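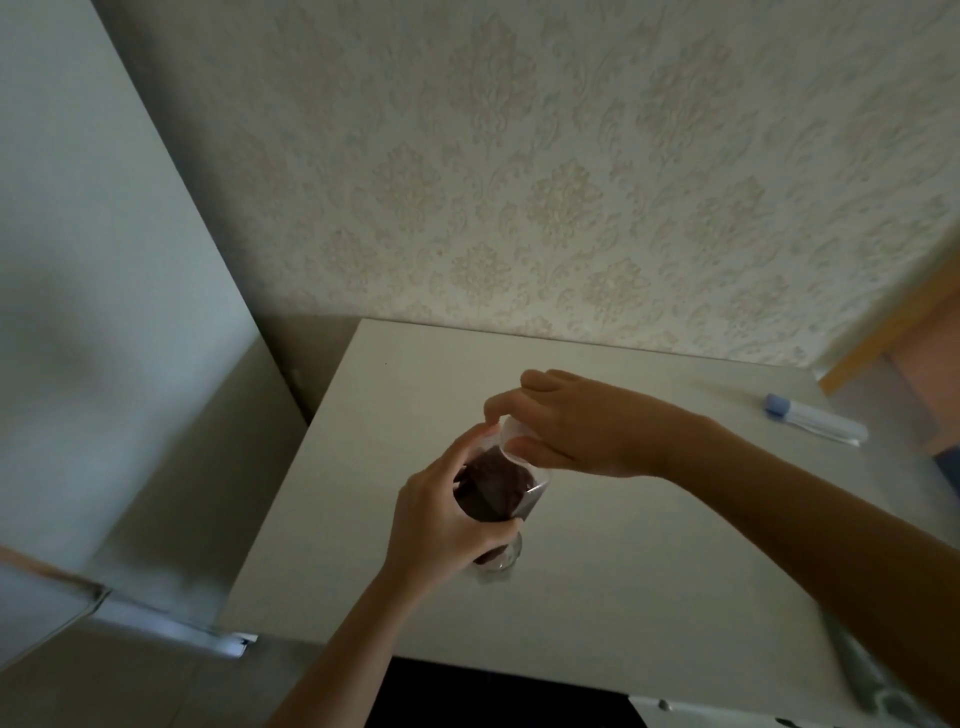
Working at the counter: a glass of dark red contents, with a small translucent piece held at the rim.

Home Kitchens of Hodoroagă: Preserves, Syrups and Drinks
Gallery 5 of the Musach Food Heritage Survey

The Musach Food Heritage Survey records how households in the Hodoroagă district prepare, store and share fruit preserves and drinks. Fieldwork is carried out in private homes with the consent of the residents, and the resulting material is held by the Lurkden Regional Museum. The collection now contains almost 2,000 photographs, of which 70 are available to the public through these online galleries.

The present gallery is concerned with storage and serving. Earlier galleries dealt with orchards, picking and the large outdoor kettles still used by several families in late summer. The work that follows takes place indoors, on a small scale, and has received less attention in the published literature on the district. It was selected for display by Smaranda Cârstea, curator of domestic collections, and Rui Brandão, who coordinated the household visits.

Residents interviewed for the survey described a wide range of containers. Glass jars remain the preferred choice for thick preserves, while juices and thin syrups are kept in bottles, in reused food tubs and, increasingly, in plastic bags. Bags take up little space and may be laid flat in a freezer drawer. Their chief disadvantage, mentioned in many of the interviews, is that they are awkward to empty. Most people prefer to use both hands for the task, one supporting the weight and the other controlling the opening.
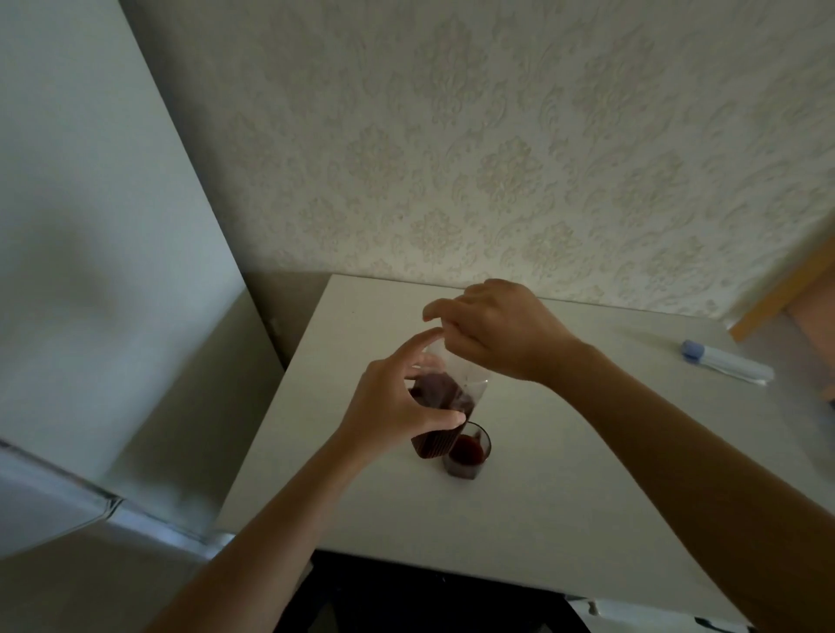

Drinking glasses of the plain, straight-sided type are found in nearly every kitchen visited. They serve as measures as well as tableware, and many of the recipes collected in the survey give quantities by the glass. Recipes submitted in this form have been transcribed without conversion. Where a resident was able to supply a modern equivalent, it appears in the catalog notes.

The survey also records the rooms in which this work is done. Counters, tables, wall coverings and the position of large appliances are noted on a standard form prepared by Kamran Soltani.

Visitors who wish to consult the full collection may do so in the museum reading room on Tuesday afternoons. Requests for reproduction should be addressed to Smaranda Lungu, Picture Library, and should quote the gallery number.

Next gallery: Cellars and Pantries of Dukanden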